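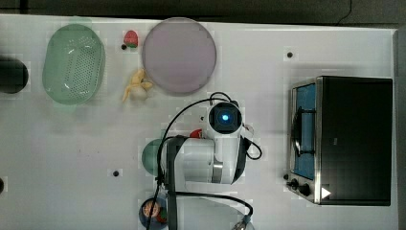

Aushilfe für unsere Spielküchen gesucht (Minijob, m/w/d)

Hallo! Ich bin Natsumi, und ich kümmere mich bei Brimon um alles, was klein ist und nach Küche aussieht. Wir verleihen Spielküchen an Kitas, Familienzentren, Hortgruppen und manchmal auch an Leute, die einfach einen richtig großen Kindergeburtstag feiern. Töpfe, Teller, Öfchen, Obst, Gemüse, Becher, Siebe — gerade stehen 836 Teile im Katalog, und ich schaffe das allein nicht mehr so, wie ich es gern hätte. Deshalb suche ich jemanden, der mir von jetzt an bis Ende Juli hilft, gern auch länger, wenn es uns beiden Spaß macht.

Was du bei uns machst

Wenn eine Kiste zurückkommt, kippst du sie erst mal auf den weißen Tisch und schaust, was alles drin ist. Meistens ist mehr drin, als wir rausgegeben haben (Bausteine, Haargummis, einmal ein halber Zwieback). Dann wird sortiert: Geschirr zu Geschirr, Obst zu Obst, Kochsachen zu Kochsachen. Du vergleichst mit der Packliste, wischst alles ab, trocknest es und legst beiseite, was einen Riss hat oder wo die Farbe abgeht. Danach packst du die Kiste wieder so, dass die Teller nicht unter den Töpfen verschwinden. Das klingt banal, aber an einem schlecht gepackten Topf kann man sich erstaunlich lange die Zähne ausbeißen!

Dazu kommt das Zusammenstellen neuer Sets. Das ist mein Lieblingsteil. Wir haben die Reihe Hostard für die ganz Kleinen, mit wenigen, großen Teilen, und die Reihe Ebihara, da ist deutlich mehr drin und die Kinder können ein komplettes Mittagessen nachspielen. Für Ebihara überlege ich gerade, was neben Erdbeere und Banane noch dazugehört und ob ein einziger Pfannenwender für eine ganze Kitagruppe nicht zu Streit führt. Meinungen dazu sind ausdrücklich erwünscht, auch im Vorstellungsgespräch.

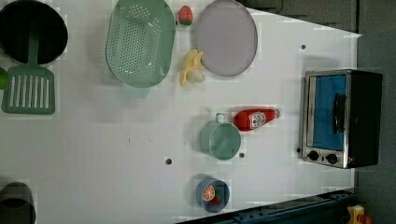 Küchensachen auf dem Tisch: Topf, Pfannenwender, Sieb, Becher, etwas Obst und der Ketchup.

Wen ich mir wünsche

Du brauchst keine Ausbildung dafür. Schön wäre, wenn du gern Ordnung machst und dabei nicht die Geduld verlierst, denn die kleinen Sachen rollen weg, fallen runter oder stecken in etwas anderem drin. Du solltest zwei Grüntöne auseinanderhalten können, weil manche Teile bei uns nach Farbe in die Sets gehen. Und du solltest dich trauen, ein Teil auszusortieren, auch wenn es noch ganz niedlich aussieht. Ich bin da selbst furchtbar, ich hebe alles auf.

Deutsch brauchst du so weit, dass du die Packlisten lesen und mal einen Zettel für die Kita schreiben kannst. Schülerinnen und Schüler ab 16, Studierende, Eltern in Teilzeit, Rentnerinnen und Rentner: alles prima. Schwer heben musst du nicht, die vollen Kisten fahren auf dem Rollwagen.

Was du bekommst

400 Euro im Monat für zwei Nachmittage pro Woche. Welche Nachmittage das sind, machen wir zusammen aus, und wenn du mal Prüfungen hast oder ein krankes Kind, dann schieben wir. Tee und Kaffee gibt es immer, Kekse meistens. Außerdem darfst du dir für private Feiern kostenlos ein Set ausleihen — solange du es selbst wieder einpackst, versteht sich.

Du arbeitest vor allem mit mir zusammen. Yasuo Nagano macht die Touren und die Rechnungen und bringt die Kisten rein, den lernst du also auch gleich kennen. Unsere Räume sind im Hinterhof der alten Druckerei Bromudier, zweiter Eingang, Erdgeschoss. Mit dem Fahrrad kommst du bis vor die Tür, der Bus hält vorne an der Straße.

So meldest du dich

Schreib mir bitte bis zum 24. Februar 2023 ein paar Zeilen. Einen förmlichen Lebenslauf brauche ich nicht, mir reicht: wer du bist, wann du Zeit hast, ab wann du anfangen könntest und ob du schon mal irgendwo sortiert, gepackt oder mit Spielzeug zu tun gehabt hast. Ein Foto bitte nicht mitschicken.

Ich melde mich bei allen zurück. Wenn es passt, kommst du für eine Stunde zum Ausprobieren vorbei, wir packen zusammen eine Kiste, und du fragst mich alles, was du wissen willst. Die Probestunde ist natürlich bezahlt.

Deine Nachricht geht am einfachsten über das Kontaktformular auf dieser Seite, Betreff »Spielküche«. Wer lieber etwas in den Briefkasten wirft: auf dem Schild steht Brimon.

Ich freu mich auf dich!
Natsumi Katayama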